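3.2 Shelving units and the order of assembly

The households we visited had, between them, 1,107 pieces of furniture that had arrived in parts and been put together at home, and it will surprise very few readers that plastic shelving made up a good share of these. It is light, it is cheap, it doesn't mind a damp bathroom, and it can be taken apart again when the family moves on — at least in principle. We had expected people to talk mostly about instructions, and whether they read them. What they wanted to talk about, at length and often over a second cup of tea, was the floor.

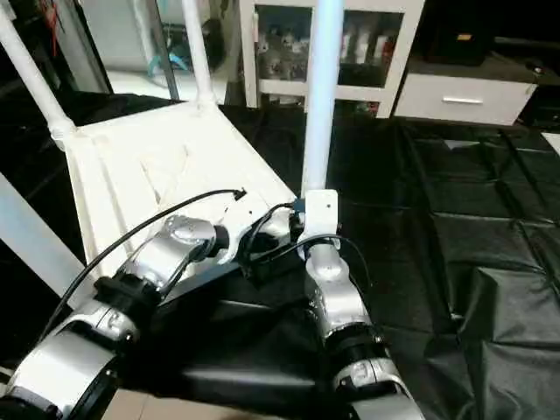

Figure 2. Ribbed shelf panel and tubular poles on a black sheet.

The floor matters a good deal more than the leaflets allow. Of the 533 diary entries that mention shelving, a great many begin with clearing a space, and several people told Wafula Chege, who carried out most of the Kaijage visits, that they would never start without putting something down first. An old curtain will do, or a dust sheet, or a bit of fabric like the creased black one in Figure 2, which covers much of the floor and leaves only a patch of beige tile showing. White fittings are easy to find against a dark cloth, and we heard this from people who had spent an evening hunting for one on pale tiles. A shelf panel can also be laid down at a tilt while the poles are seen to, as the ribbed one is in the figure, and the cloth is kinder to its corners than bare tile would be.

There was less agreement about what comes next. In Roklow, 14 households preferred to fit all the poles to one shelf before going any further, while others built upwards a corner at a time, pushing each joint home as they went. Reet Navickas has suggested that the habit is picked up from whoever one first helped as a child, and we are inclined to agree with her, though the diaries can't settle it. We come back to the question of helpers in the next section.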